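Plarura

Plarura is a method for training robot arms to pick up household objects using only simulated rooms. It was developed at the Utwood robotics laboratory and first described in a technical report from the Tivville group, which still maintains the code. The method is mainly used to study how well a grasping policy copes with rooms it has not met before.

Background

Earlier work at Utwood trained grasping policies on a bare table under fixed lighting. The policies did well in that setting and poorly elsewhere. A change of wall colour was often enough to make the arm reach short. Plarura was an attempt to deal with this by varying the whole room, including parts that have nothing to do with the task.

Room generation 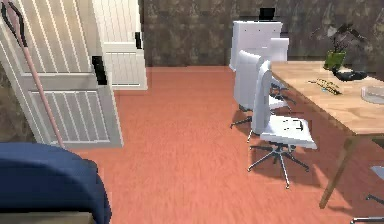

Rooms are put together by a program called Vachon, which draws furniture, floor and wall finishes from a shared library. The library holds 106 wall and floor finishes and 200 objects. Vachon checks that large items do not pass through one another, but it does not try to produce a tasteful or even a likely room. A mottled brown and grey wall may stand behind a salmon-coloured floor, and a broom may lean across a louvered door on the far side from the table. Such items are known as distractors. The policy is never asked to act on them, and they are left out of the reward.

Each room is kept for six episodes. Keeping a room for longer saved computing time but made the policy more likely to depend on its particular layout.

Table clutter
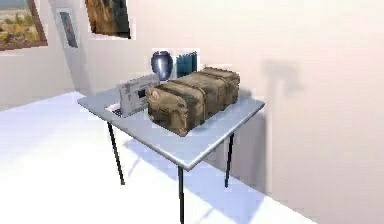 Objects on a work table are placed by a separate step, which draws from the same library with its own limits on size and spacing. The limits are loose by design, and large objects are allowed to hide smaller ones from some viewpoints. A long canvas bag can take up most of the right side of a tabletop and cover the lower parts of a vase and a row of books. Episodes of this kind are marked as occluded and reported separately in the results. The authors of the report argued that averaging them with the easier cases had made earlier figures hard to compare.

Viewpoint and image quality

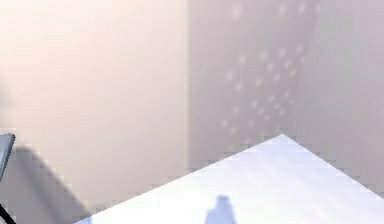
The policy receives colour images and the joint positions of the arm. It is given no depth data and no map of the room. Images are rendered at low resolution to keep training fast, and the loss of detail is treated as part of the problem. Table edges come out stair-stepped against the wall, a small object near the bottom of the view may be little more than a bluish-grey blur, and only a sliver of the gripper may show at the left. The viewpoint is also shifted slightly between episodes, so the policy cannot rely on the table appearing in the same place.

Results

In the original report, the policy completed 68 per cent of grasps in rooms held back from training. Occluded episodes had a lower success rate than clear ones. Most failures came from the arm closing too early, and a smaller share from choosing the wrong object. Removing the distractors during training lowered the score in unseen rooms, although it had little effect in rooms the policy already knew.

Limitations

The published tests were all carried out in simulation, and the report makes no claim about physical arms. Soft objects are modelled as rigid bodies, so a bag does not sag or fold when gripped. A later version of Vachon added softer shadows and a wider range of lamp positions. Scores from the two versions are not directly comparable.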